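August, sourdough notes, batch 22

Switched the starter over to the Nusell rye last night and wow, it woke up! Doubled by breakfast, smells like green apples (the old one smelled like nail polish, frankly). Fed it again at 7:40 and mixed the dough at lunch: 542 g white flour, 64 g rye, salt as usual. Forgot to write down the water again. I think I held some back.

Dough felt slack after the second fold, so I gave it one extra and left it by the window. Crumb on the last loaf was tight near the bottom and I'm blaming my shaping.

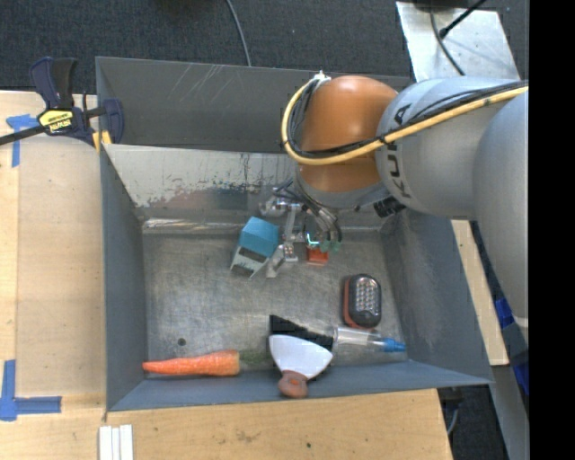
Somebody penciled in the margin that the shaping was fine and I'm just cutting the bulk short, try another hour before touching it. OK, fair, I do get impatient!

So, one more hour today, then the fridge overnight in the Vamilar basket. Bake first thing, lid off once it's sprung. Need more rice flour.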